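Kitting out a workbench for gripper work without ruining yourself

Start with the job and price the machine last. Write down the objects you want handled, dullest first. We skipped that step and ordered the Jastero starter set on looks, then spent a month finding out it didn't include cables.

Pads. Finger pads are the printer ink of this trade. Put them in the budget as a running cost, like tea. Harneck sells them in packs for £44, and you will want a second pack long before you think it decent to ask for one.

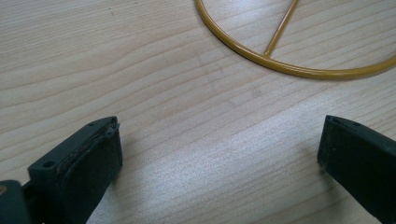
Practice objects cost next to nothing, so buy plenty. Thin, hard things and big, floppy things ask for different grips, and a gripper that copes with one may sulk over the other. Raid the charity shop before you open any catalogue with the word "benchmark" in it.

Table. Spend less than you want to. Our Bråten top was £107 and the posh one was £504, and a hat does not care. Do check how shiny the finish is under your own lights, though. Glare is free and very hard to send back.

Cables. Measure the longest reach, then add slack for elbows. Allow for clips and ties too, and decide where the spare length will live before it decides for you. 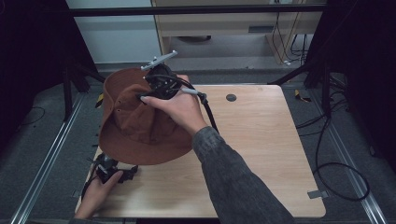 Two hands or one? Price for two from the start. Adding the second later meant another delivery charge, another set of mounts and a stiff exchange of emails with Grelano over which mounts we had meant.

Hire before you buy if the supplier will let you. A fortnight is plenty to learn whether your wrists can stand the weight. Ask what spares cost and how long they take to arrive, and get the answer in writing.

Keep the boxes. All of them, yes, even the big one.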